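Section 2: Planning and budgeting before you order

Read this section before you send a purchase order for Vameo hand-held grippers. Most of the delays our support desk deals with come from orders placed before the site had been looked at. Section 3 covers unpacking and Section 4 covers calibration.

2.1 Decide what the grippers will be used for

1. Write a list of the tasks you want recorded or rehearsed. Use plain names, such as "change bin bag", "clear desk" or "fold towel".
2. Mark each task as one-handed or two-handed. Any two-handed task needs a matched pair of grippers, and pairs are ordered under a separate part number.
3. Mark any task that involves thin film, cloth or paper. These need the soft finger pads, which are not in the basic kit.
4. Strike out any task that involves liquids, food or sharp edges. The standard unit is not sealed.

Note: Do not order for tasks you might want next year. Finger blocks and pads can be added later without sending the unit back.

2.2 Work out quantities

1. Allow one pair for each person working at the same time, then add one spare pair for each site.
2. Allow 12 sets of pads per pair for the first year. Sites that handle a lot of plastic bags get through them faster, as the film drags on the pad edge.
3. Allow two batteries per gripper if shifts run longer than a morning.
4. Order the charging dock by the number of batteries, not by the number of grippers. Each dock takes 10.

The Climulcombe site ordered docks by gripper and had to wait until October for the second one. The work went on, but with a good deal of swapping over at lunchtime.

2.3 Check the rooms

Ordinary offices are suitable and you do not need to set aside a laboratory. Walk round each room with this list before you fix a start date.

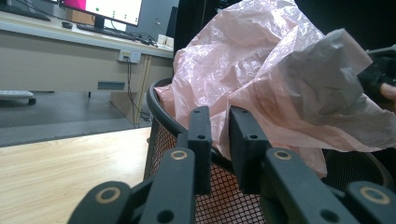
1. Find the wall or desk sockets and note which are already in use. The dock needs a socket of its own.
2. Measure the clear floor beside each work point. An operator holding a pair needs to be able to turn round without knocking the furniture.
3. Check the light at the height of the task as well as at desk height. Bins, low shelves and the insides of cupboards are often much darker than people expect.
4. Agree with the people who use the room when it will be free, and who will put things back afterwards.

Caution: Keep trailing cables away from the operator's feet. Operators watch their hands and will not be looking at the floor.

2.4 Budget for consumables and props

This line is the one most often left out. Any task that uses something up has to be supplied for as long as the work lasts.

1. For each task, write down what is used up each time it is done.
2. Multiply by the number of repeats planned. A bag-changing task repeated 400 times needs 400 bags if each one is to start fresh, or 200 if you reuse each bag once.
3. Buy bags in more than one colour and thickness if your plan calls for variety. Buy them at the start, as suppliers change their stock - matching a shade later can be difficult.
4. Add storage. A year's bags, cloths and cartons will fill a cupboard.

2.5 Budget for people's time

1. Allow half a day of training per operator, plus a short refresher after any long break.
2. Allow setting-up time for each change of room.
3. Plan rest breaks. The gripper is light, but the wrist is held at an unfamiliar angle, especially when reaching down.

Caution: Stop if the hand or wrist becomes sore. Do not tape or strap the handle to the hand.

2.6 Place the order

1. Fill in the planning sheet at the back of this guide and keep a copy.
2. Send the sheet with your order to your supplier. In the UK and Ireland this is Irnden; elsewhere it is Brandão.
3. Ask for the delivery to be split if your rooms will not be ready together. There is no charge for splitting an order once.

Note: Prices in the printed list hold until the next issue. Section last revised 3 September 2022.

Related sections
Section 3: Unpacking and checking the kit
Section 4: Calibration
Section 7: Replacing pads and finger blocks
Spare parts list
Planning sheet (blank)

Comments (3)

Is the spare pair per site or per building? We have two buildings on one site and the supplier quoted for two.

Per site is fine if someone can walk between them. We share one spare over three floors and it has been enough so far.

Could the dock dimensions go in 2.3 please? I had to go to the parts list for them and our shelf was too shallow.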